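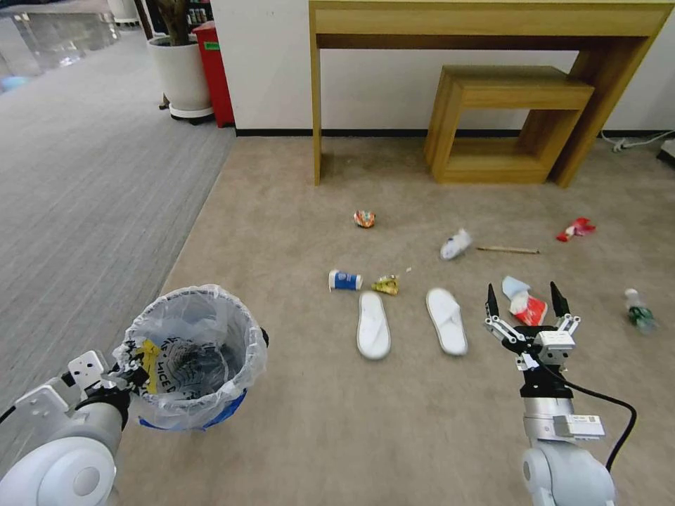
Clavby puts two-armed robot on litter pickup at Presdale showroom

PRESDALE, April 5, 2025. Furniture seller Clavby has handed part of its floor cleaning in Presdale to a two-armed robot, and the cleaning crew there is working a different schedule as a result.

The robot, supplied by Forko, started work in February. It holds a lined wastebasket with one arm and picks up litter with the other, one piece at a time. Wrappers, paper cups and tissues are most of what it deals with.
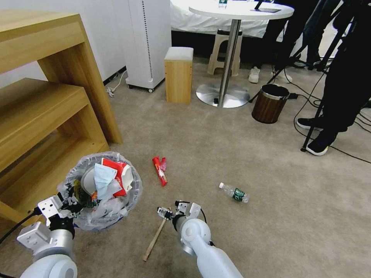

The robot's right gripper holds a thin wooden stick beside the filled bin.

Clavby has kept its cleaning staff on. Friederike Stüber, who runs the crew, said the early shift now starts at 7 instead of 5, and that the hours once spent bending for scraps go to windows, restrooms and the stock area. Pay is unchanged under an agreement signed before the robot arrived.

Two employees were trained to look after the machine. They change the bin liners, check the grippers and step in when something is dropped. Both jobs carry a small raise.

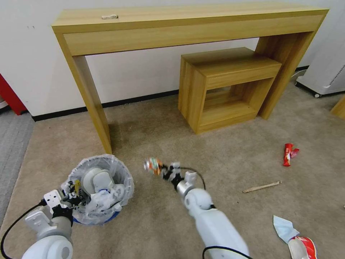 Seidel Trade Weekly, No. 438, p. 4

Vacuuming is still done by people, and so are spills. Staff also move the lighter furniture when litter ends up behind it. Eckhard Kohlhase of Forko said the company is working on speed, which he called the main complaint from the crew. A person with a bag can clear the same carpet faster, he said, but the robot can be left to it while the crew is elsewhere in the building.

Clavby will review the arrangement after the summer and has not said whether other branches will get one. Our first report on the plan appeared in No. 434. 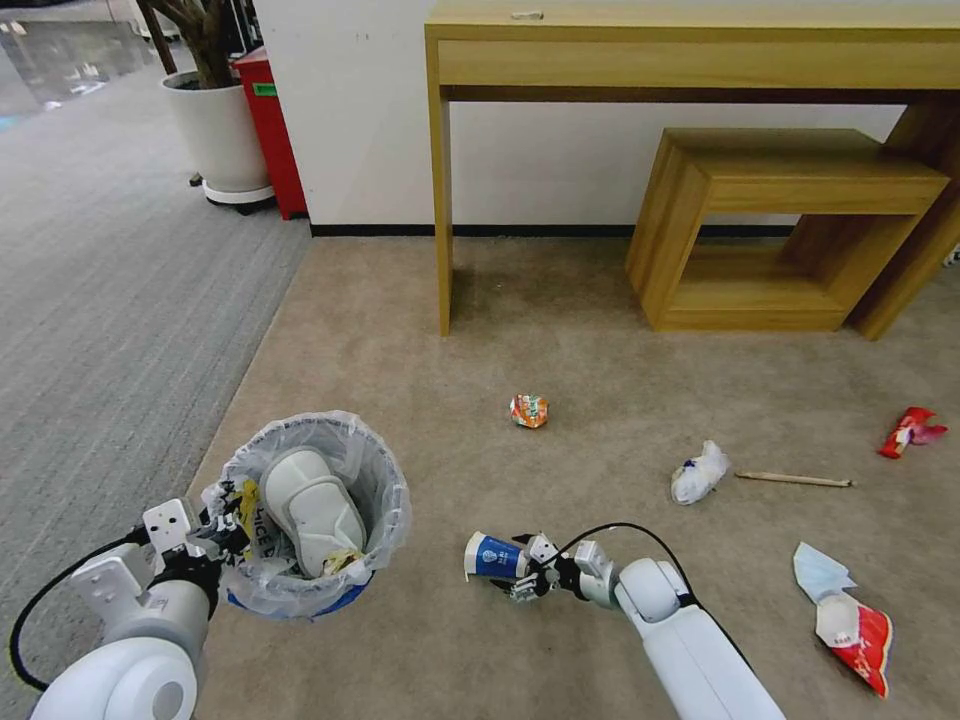
Fadwa Morsy said she likes the later start but misses having a second person on the floor in the morning. She has asked that the crew be given a say in the review, and that the later shift be written into the contracts before any more machines are ordered. Clavby said it would answer her in writing.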